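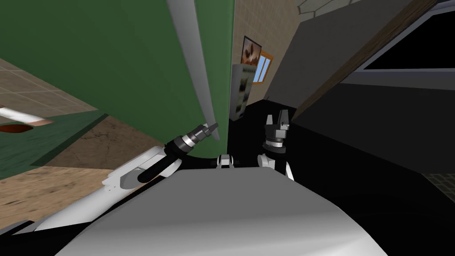
Green panel with light edge strip, computer render

Home | News | Forum | Rankings | Log in

Honuso Forum » Grappling » Mạc and the 80 kg limit

Skuto wrote:
Members will have read that Mạc has asked for the January bout in Buda to be moved from 77 kg to 80 kg. I consider the request reasonable. It was made in good time, and both camps were informed in writing.

matside58 wrote:
I must disagree. The contract was signed at 77 kg. A change of 3 kg favours the larger athlete, and the promotion should hold to its own rules.
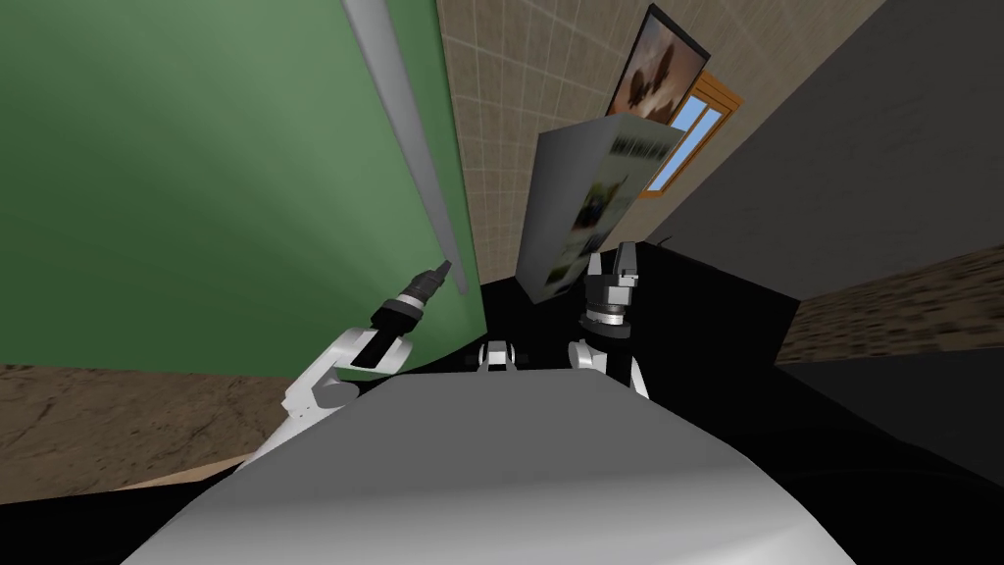

Re: Mạc and the 80 kg limit

Skuto wrote:
The rules permit a change by consent – see the section on agreed weights. Consent has been given.

matside58 wrote:
By the manager. The athlete has yet to comment, and I would prefer to wait for that.

guardpass137 wrote:
Would the ranking points still apply at the new weight? The notice does not say.

Recent topics
Overtime scoring
Heel hooks in amateur divisions
Buda ticket allocation

This site uses cookies. By continuing, you accept our cookie policy.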